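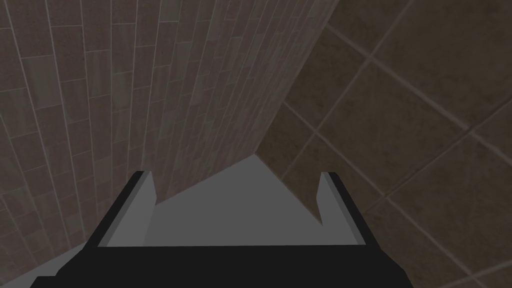
Brownish-grey tiling in narrow vertical columns, with pale grout lines.

Skivard Mint opens orders for Zallamton Bridge silver medal

2 min read | 14 shares | 3 comments

Monday, January 29, 2024

Skivard Mint will accept orders for the Zallamton Bridge commemorative medal from noon today. Mintage is limited to 3,000 pieces in proof finish and 1,000 in antique finish. Household orders are capped at two medals per finish until stocks fall below 100.

The obverse, by Hrefna Bisgaard, shows the bridge from the Gescombe bank. The reverse, engraved by Kimutai Koech, bears the town arms and the edge is plain. Dies were approved in December.

A surcharge is included in each price and will be paid to the Gescombe Museum for the care of its coin cabinet, which holds 459 catalogued items.

Orders placed by post must quote the finish required. Dispatch follows in order of receipt.

Comments (3)

M. Thygesen: Is the antique finish numbered on the edge?

Dagný L.: Edge is plain, says so in paragraph two.

sastry_coins: Postage to Norway please?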